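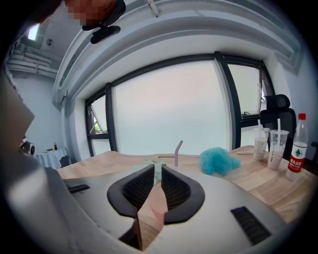 **Nazareno Caputo**
*Director of Institutional Communications, Sabatier Foundation*

2022-04-02

PLESTBRIDGE – The Sabatier Foundation has elected Bomthorpe Holdings as lead sponsor of its annual benefit dinner, to be held in November at the Lusadico Hall. Proceeds will support the Foundation's scholarship fund for students entering nursing and allied health programs.

The sponsorship was approved by the Board of Trustees at its spring meeting. Under the agreement, Bomthorpe Holdings will underwrite the full cost of the venue and catering, so that all income from table and ticket sales may be applied to scholarships. Last year's dinner was attended by 258 guests and provided awards to 40 students.
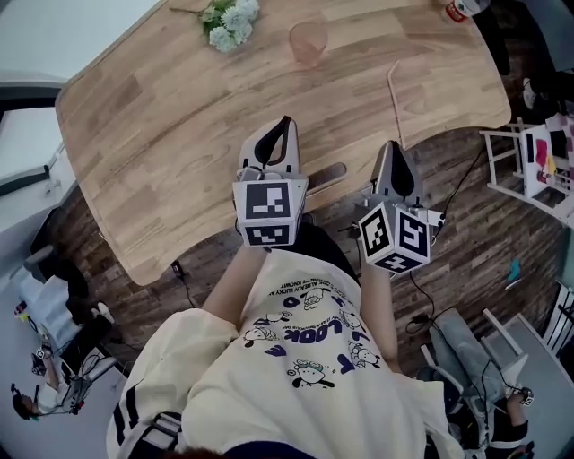 The Board also approved changes to seating and reservations. Tables may be reserved by past sponsors during a priority period, after which any remaining places will be offered to the general public. Individual tickets will be limited to 2 per household until the priority period has ended. Of the places available this year, 157 have already been requested by returning supporters.

The evening will include a reception, dinner, and the presentation of the Foundation's medal for service to patient care. The name of the medal recipient will be announced once the Board has completed its review of nominations. Nominations may be submitted in writing by any current donor or former scholarship recipient, and should include a short statement of the nominee's professional record.

Requests for sponsorship materials, printed invitations, or accessible seating should be directed to the Benefit Office in Plestbridge. Donors unable to attend may make a contribution to the scholarship fund through the same office.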